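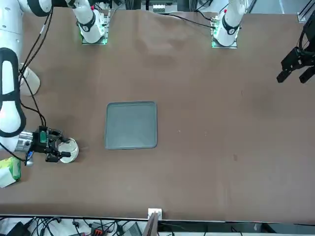 TARKIX TWO-ARM TABLE KIT: SPEAKER NOTES
Solange Sabatier, afternoon session

Slide 1. What I'm covering

Good afternoon. I'm Solange Sabatier, and I look after equipment reviews at Deken. We were asked to say whether the Tarkix kit is worth buying for a small lab or a training room. I'll go through what comes with it, how it does on tableware, and what we'd want changed. Questions at the end, please, except if you can't hear me.

(Check the mic at the back before going on.)

Slide 2. What you get

Two arms, two parallel grippers, mounting plates, the controller and the Gakau task software. The software license covers the first year. After that you renew or you stay on the version you have. Staying put is fine for teaching. I'd renew if you plan to write new tasks.

You supply the table. It needs to be flat and stiff, and it needs to stay where you put it. We moved ours once and had to calibrate again from the beginning.

Slide 3. The test

We used ordinary things: a mug, a glass, a small dish, a tray. The maker's demo set is foam blocks, and foam blocks don't tell you much about a rim.

We ran 2,000 picks in all. Of those, 1,653 were completed without anyone stepping in. I'm counting a pick as complete only if the item was lifted, moved and set down where the task said. A drop counts as a fail. So does a stop.

Pause here. People write this number down.
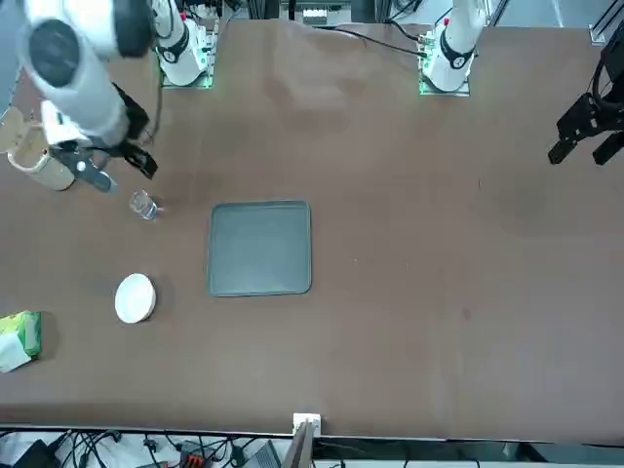 Tableware task, right arm at the mug and glass side of the tray.

The clear glass was the hardest item for us. Reflections are part of it. The other part is that the default grip force is set for something heavier. Kastriot Spahić on our team lowered it and slowed the approach, and we kept those settings for the rest of the run. They're on the handout.

Shallow dishes are a question of angle. Come in too flat and the finger pushes the dish along the table. Come in steep over the rim and it holds. The software lets you save an approach angle per item, but the menu is two levels down and the manual doesn't mention it.

(If someone asks about metal cutlery: we didn't test it.)

Slide 4. Bottles and using both arms

Bottles went better than I expected. The fingers have enough travel for a normal water bottle, and the wrist will turn one right over if you ask it to. We kept the caps on.

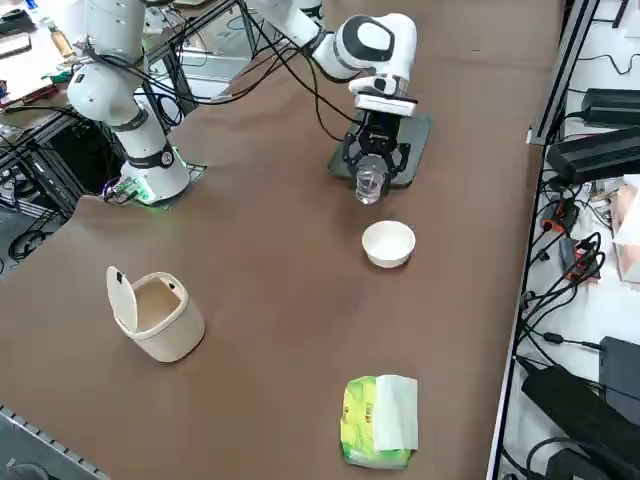 Turning a bottle over takes space, so plan the path before you add more items to the table. Collision checking between the two arms works, but it's cautious. It'll hold one arm back when there's plenty of room. You can relax the margin in settings. Do that in small steps.

Slide 5. Setup and support

Allow a full day for your first setup. Leave room beside the table for power supplies and cables, and label the cables at both ends. I'd put that in the quote if you're paying someone to install it.

Support goes through Gunnlaugsson, the distributor. They answered our emails, and a spare set of fingers came in November, a week after we ordered.

Slide 6. Would we buy it

Yes for teaching and for trying out tasks. No for a production line, at the completion rate we saw. If Tarkix sends the new fingers they've talked about, we'll run the glass again and post the results.

Handouts are by the door. Settings are on the back page.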